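Sorting out the storage area

Start at floor level. Pull everything off the bottom shelf first, sweep under it and wipe the uprights with a damp rag. Dust collects behind the feet and gets tracked through the whole shed if you leave it for last.

Heavy things go low, at knee height or under. Paint tins, tool boxes and full tubs should never sit above your shoulders. Check the load rating for each shelf before you fill it - the maker's figure is for weight spread evenly, so a single 500 kg item in the centre is a different matter.

Metal racking with coloured beams is easy to find your way around. Put a label on the beam and leave the tub plain, so the spot keeps its name when the contents change.

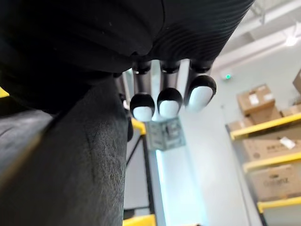
Lighting and labels

Good light saves more time than any labelling system. Fit the lights over the aisle, clear of the top shelf. Write labels in thick black marker, 4 cm high, and redo the faded ones each November.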